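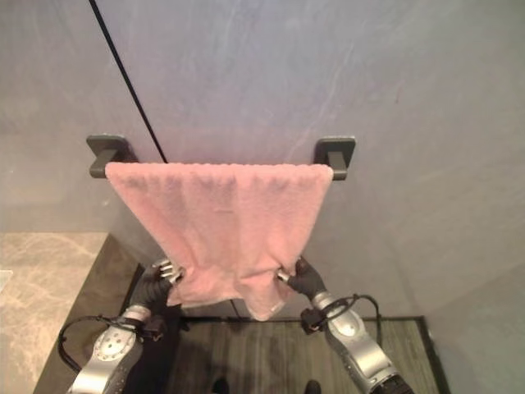
A pink terry towel on a dark gray wall-mounted bar

A towel bar, also called a towel rail, is a horizontal rod fixed to a wall or door and used for hanging towels between uses. It is one of the plainest fittings in the bathroom, and one of the most handled, and it turns up in kitchens and laundry rooms as well.

Construction

Most bars consist of a rod and two brackets, one toward each end. The bracket has a plate that sits flat against the wall and a short arm that holds the rod far enough out for a folded towel to pass behind it. Plates may be round or square, and finishes run from polished chrome and brass to the matte dark grays that have become popular in newer homes. In some designs the rod stops inside the brackets, while in others its ends show a little on either side.

Hanging a towel

The usual way is to lay the towel over the bar and then draw the lower corners down and apart until the cloth lies fairly flat. Terry cloth, with its looped pile, holds a good deal of water, so a towel left bunched in the middle will stay damp in its folds long after the edges feel dry. Many households fold a bath towel lengthwise first – it looks neat and leaves room for a second one – though a single layer dries faster.

The household writer Clementina Esteves gave a whole chapter to the subject in her book Lalline, and was fond of saying that a bar should be as wide as the widest towel in the house, with a hand's width to spare. Her collection of 263 household fittings, bars among them, is kept at the small museum in Arcombe, where it is shown every November.

Related fittings

Towel rings and hooks take up less wall but gather the cloth more tightly. Heated rails, common in colder places, warm the towel as well as holding it.

See also: Bath towel; Terry cloth; Towel ring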